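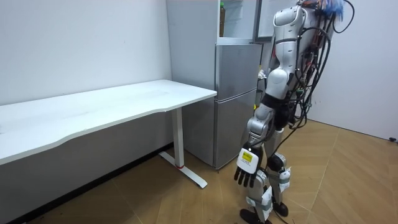
Mittwoch, kurz vor Mitternacht, und ich muss das jetzt noch aufschreiben, sonst vergesse ich die Hälfte! Seit September bauen wir im kleinen Raum der Werkstatt an Dralto herum, und diese Woche war endlich der Kühlschrank dran. Die Aufgabe klingt banal: Flasche nehmen, auf den Tisch stellen, und umgekehrt. Ich habe trotzdem fast 20 Abende gebraucht, bis ich mich überhaupt an die offene Kühlschranktür herangetraut habe.

Zum Stand der Technik: Die Ansteuerung der Hände läuft inzwischen komplett über Handier, meine kleine Bibliothek, die im Frühjahr noch aus einem einzigen Skript mit viel zu vielen globalen Variablen bestand. Version 2 kann jetzt Griffe als Abfolge speichern, also Hand öffnen, anfahren, Daumen zuerst, dann die übrigen Finger. Das mit dem Daumen war der Durchbruch. Vorher haben alle Finger gleichzeitig zugemacht, und eine glatte Flasche dreht sich dabei wunderbar aus der Hand heraus.

Die Kabel sind natürlich noch eine Katastrophe (ich weiß, ich weiß). Ein ordentlicher Kabelbaum kommt, wenn sich an der Verdrahtung nichts mehr ändert, also vermutlich nie.

Was mich richtig Zeit gekostet hat, war das obere Fach. Vorne am Rahmen ist eine Kante, über die die Flasche drüber muss, und rechts steht die Tür im Weg. Fährt der Arm zu tief hinein, bleibt der Flaschenboden hängen. Fährt er zu hoch, stößt der Deckel oben an. Ich habe die Anfahrt dann in zwei Stücke zerlegt: erst anheben, dann gerade heraus, und erst draußen wird geschwenkt. Außerdem merkt sich Dralto jetzt, dass die Flasche links im Fach steht und nicht irgendwo.
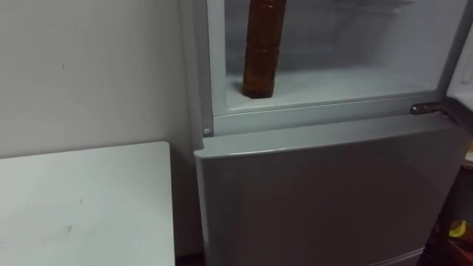

Vom Fach zum Tisch

Der zweite Teil macht mir am meisten Spaß, weil man da so schön zuschauen kann. Abstellen ist nämlich schwieriger als Greifen! Die Hand muss aufgehen, ohne die Flasche mitzunehmen, und danach sauber weg, am besten nach oben. Den Rückzug habe ich auf 18 Zentimeter gesetzt, damit die Finger sicher über dem Deckel sind, bevor der Arm sich zur Seite bewegt. 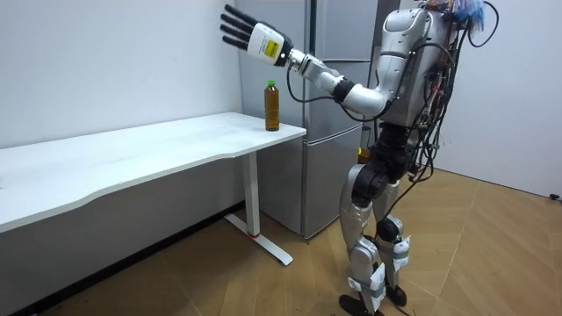

Mit kürzeren Wegen ging es auch, aber dann durfte der Tisch kein bisschen verrutscht sein, und bei uns verrutscht er ständig. Den Tipp, die Tischkante vor jedem Durchgang neu einzumessen, habe ich aus dem Forum von Hiltus. Dauert ein paar Sekunden und spart sehr viel Gefluche.

Die neuen Lager fürs Handgelenk kamen übrigens von Vukadinović, tadellos verpackt und einen Tag früher als angekündigt. Als Nächstes will ich die Tür vom Roboter selbst öffnen lassen. Die Dichtung zieht kräftiger, als ich dachte, und ich bin noch unsicher, ob ich am Griff ziehe oder mit den Fingern seitlich in den Spalt gehe. Wer so etwas schon gebaut hat: bitte unbedingt in die Kommentare damit! Den aktuellen Stand von Handier lade ich am Wochenende hoch, vorher müssen noch die schlimmsten Variablennamen raus.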